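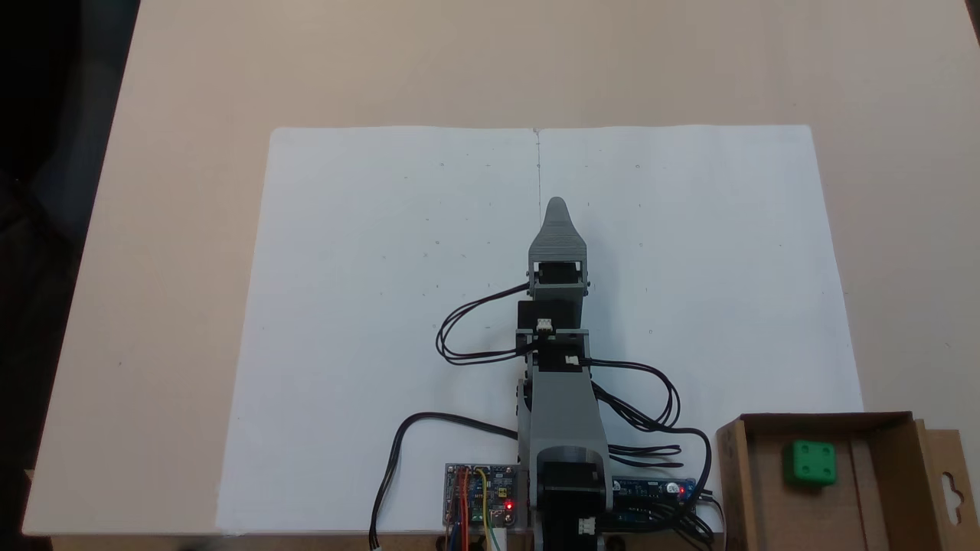

January 18, 2020

So the big table is finally the paper table. I've been threatening to do it since November, when I put a long scratch in the top with a pair of pliers and then spent the whole evening pretending I hadn't.

The trick (I got it from Muthu Kulkarni, who covers every flat surface in the house before starting anything) is one really big sheet of white paper, big enough to cover most of the tabletop. I'd been using newspaper, and small dark things just vanish on newspaper. On white I can find a dropped screw in two seconds! Plus you can write on it. Mine already has a faint crease down the middle and a scattering of tiny specks.

I'm also on a box kick. I used to buy those plastic drawer units, and I still have 4 of them in the closet, all full of mystery bits. Now I save brown cardboard boxes, the kind with the hanging tab on the flap, and leave one sitting open at the right side of the paper. Whatever's in play goes in the box. This week that means a green cube – very glamorous, I know.

Wires are still my weak spot. I like them looped out wide to the sides where I can follow each one, and that eats up table like you wouldn't believe. I tried bundling everything tight with twist ties last weekend and hated it. Took me longer to undo than it did to do.

Next up is the closet and those drawer units. I gave myself two Saturdays for it and I've already used one of them on soup, so we'll see. If anyone wants eight half-empty rolls of tape, send me a message.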